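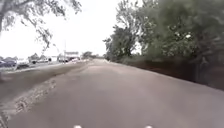

Leave the gravel alone, a reader of our draft told us, and measure the pavement. I get the point, but I walk the Corton path most mornings and my eyes always go to the edge – so that's what this section is about.
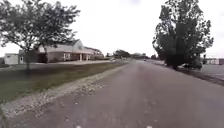

We split the route into stretches of 90 feet and gave each margin a score from zero to 3. Loose stone along the left side got its own column on the Bresitz sheet (my favorite column, I'll admit).

Figure 4. Grass, a pale patchy edge, then asphalt, with a concrete sidewalk in front of the brick building. 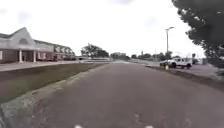
4.2 Where the stone spreads

I'd guess mowing matters more than traffic, but we haven't tested that yet.

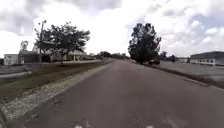
4.3 Scoring the margins again in October

We used the same sheet and the same stretches.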